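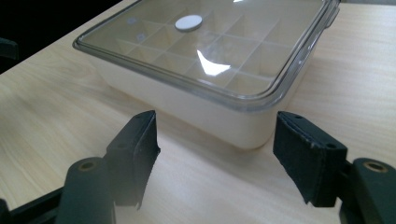 Category: Support > Kitchen scales > Closed tickets

Ticket 394: Scale reads wrong after the first few weighings

Opened June 28, 2021
Product: Harholm bench scale, 2000 g model
Status: Closed

Problem as reported
Scale works normally when switched on. After four or five weighings the reading starts to climb by itself with nothing on the plate. Pressing Tare brings it back to zero, then it climbs again. Customer uses it for bread flour and wants to know if it can be repaired. Not under warranty. Bought used, no manual.

Reply 1, support
Please try these in order and tell us where it changes.
1. Take out the batteries, wait a minute, put in a new set. Don't mix old and new.
2. Move the scale to a hard, level surface away from the stove and any fan or vent.
3. Lift off the steel plate and check for crumbs or flour around the four posts.
4. Switch on with nothing on the plate and leave it alone until the display stops moving.

Reply, customer
New batteries made no difference. Moved it to the other counter, same thing. There was a lot of flour under the plate, packed hard around the back left post. Brushed it out. Now it climbs by 7 g and stops there. Before, it kept going.

Reply 2, support
That is better but the drift should be zero. Flour may also be inside the post sleeve. Pull the rubber cap straight up, clean the sleeve with a dry brush, and press the cap back until it clicks. No water and no compressed air. Then run the calibration: hold Tare while switching on, wait for CAL, place a 2000 g weight in the middle of the plate, wait for the display to show PASS.

Reply, customer
Cap was split on one side. Cleaned the sleeve anyway. I don't have a calibration weight. Can I use bags of sugar?

Reply 3, support
No, packaged food isn't accurate enough for this. Leave calibration for now. We are sending a set of caps from the Rakeck parts store, part 1988. Fit all four, even if the others look fine.

Reply, customer
Caps came, all four fitted. Left it on with an empty plate through a whole batch of dough and it stayed at zero. Closing this.

Resolution: split post cap, flour in sleeve. Caps replaced. Calibration not run.

Contact support | © Harholm | Back to top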